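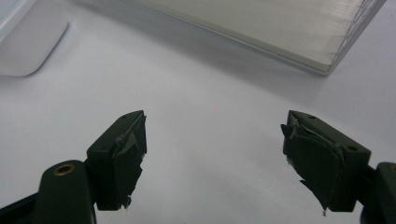

Dark green gripper fingers, with their black pads worn and fraying, over the white tabletop at the Kollalau shop.

When we started with the grippers at Kollalau back in December, most of us on the finishing side figured the change would be a big one and would come all at once. It has come in little pieces instead, and a good many of those pieces are made of rubber and tape.

The pads on the fingertips take all the rubbing, and they give out well before anything else does. When the black material starts to peel and hang the way it does in the photo, parts can slip, so changing pads has become a job of its own. We went through 52 pairs between December and the end of April, and if you'd told me last year that I would have strong feelings about how to trim the end of a pad, I would have laughed at you (I do have them now, and I'll share them with anyone who stops by the bench).

What it means for the people here is a different kind of day. The lifting and turning that used to leave our wrists sore by lunchtime is mostly done by the Bramus cell now, and the folks who did it have moved over to setup, checking and pad work. Ten of us have finished the Canura training so far, and two more groups are going through this summer. Some people miss the old rhythm, and the talking that went with it — I'm one of them, some mornings — and we've asked for the two benches nearest the cell to be turned to face each other again.

The Sang line is next. It runs 104 different parts, quite a few of them thin and easy to scratch, so we'd dearly love to hear from the people who handle them every day before the fingertips are picked out. Come by at shift change, or leave a note in the box by the time clock, and please do bring along any part that gives you trouble!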